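Stevis Play Kitchen, model 78

For children from 3 years. Made in our workshop in Mostville.

The Stevis is a play kitchen for home, for day care and for the waiting room of a doctor or dentist. We have built it for many years and we changed it only when parents wrote to us with a good reason. The current version has rounded front corners, a deeper lower shelf and stronger hinges on the oven door.

The height of the work surface is 58 cm. This is right for most children between three and six. If your child is tall for the age, you can order the set of four longer legs (part Flukon L), which you screw in from below without any tool. Please change all four legs at the same time, also when only one of them is damaged.

What you receive

The kitchen comes in one flat box. Inside are the panels, the bag with screws, one hex key, the wall bracket and the printed instructions. Pots, plates and play food are sold separately. Many customers already have these at home, and we did not want to raise the price for things which you may not need.

Assembly

One adult can build the kitchen alone, but the back panel is easier with two people. Plan one free evening. Please do not tighten the screws completely before step 9, or the side panels will stand under tension and the doors will not close evenly. After step 9 you go around once more and tighten everything by hand. An electric screwdriver is too strong for this material.

The wall bracket must be used. A child who pulls at an open door can tip over any light furniture — also ours. The bracket is made for brick and concrete. For a hollow wall you need other plugs, which you can buy in a hardware store.
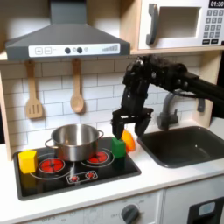

Cleaning

Use a soft cloth with warm water and a little dish soap, then dry the surface. Do not use scouring powder or alcohol, the printed parts will lose their color. Felt pen can usually be removed with a white eraser when it is still fresh. Crumbs collect behind the lower shelf, so it is good to take the shelf out from time to time. It lies on four pins and lifts straight up.

Spare parts

Every screw, hinge and door can be ordered one by one. Write us the model number and the letter of the part from page 2 of the instructions. Small parts go out as a letter. Doors and panels go as a parcel and take longer, especially in July when the workshop is closed for two weeks.

Customer comments

"The instructions are clear, only the drawing for step 6 is too small. My daughter cooks soup for the whole family every morning before seven." — Meifang Jin

"Second kitchen for our day care. The first one is still in use, with two new hinges. I would like to have the longer legs already in the box." — Matěj Kuruc

Order information

Order number: 692
Matching table and two stools: see Slanina
Longer legs: see Flukon L
Guarantee: 3 years on all panels and hinges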